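Medthorpe Building Reopens to Members Following Lighting and Ceiling Work

June 8, 2026
By the Bengate Facilities Office

The main workroom of the Medthorpe building has returned to its regular hours following the completion of the spring maintenance program. Work began in the first week of May and was carried out over 29 days, during which members were accommodated at the Antal annex. The Facilities Office thanks all members for their patience during this period.

The program covered the overhead lighting, the painting of the ceiling, and an inspection of the pipes and conduits that run the length of the room. The brick wall was cleaned and has been left exposed, in keeping with the original character of the building. Painted surfaces on the opposite side will be reviewed in the fall.

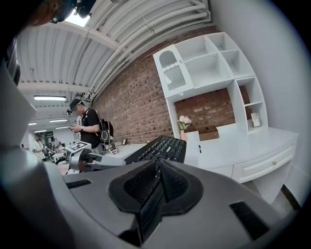 The Medthorpe workroom, with its row of fluorescent lights and exposed brick wall.

Members are asked to observe the following arrangements now that the room is in full use. Keyboards and other shared desk items should be returned to the supply shelf at the end of each session. Backpacks and personal bags may be brought into the room but should not be left in the walkways. Equipment kept at the far end of the room must carry a label showing the name of the group responsible for it. Unlabeled items will be moved to the Kuvurano storage room and held there for 29 days.

Bench space may be reserved up to 7 days in advance through the front office. Groups that had standing reservations before the closure do not need to apply again, but should confirm their hours in writing.

The cost of the cleaning portion of the work was $475, which was met from the existing building budget. A further $1,000 has been set aside for replacement light tubes and minor repairs through the end of the year. Membership fees are not affected.

Reports of faulty lights or other maintenance concerns may be left at the front office during regular hours.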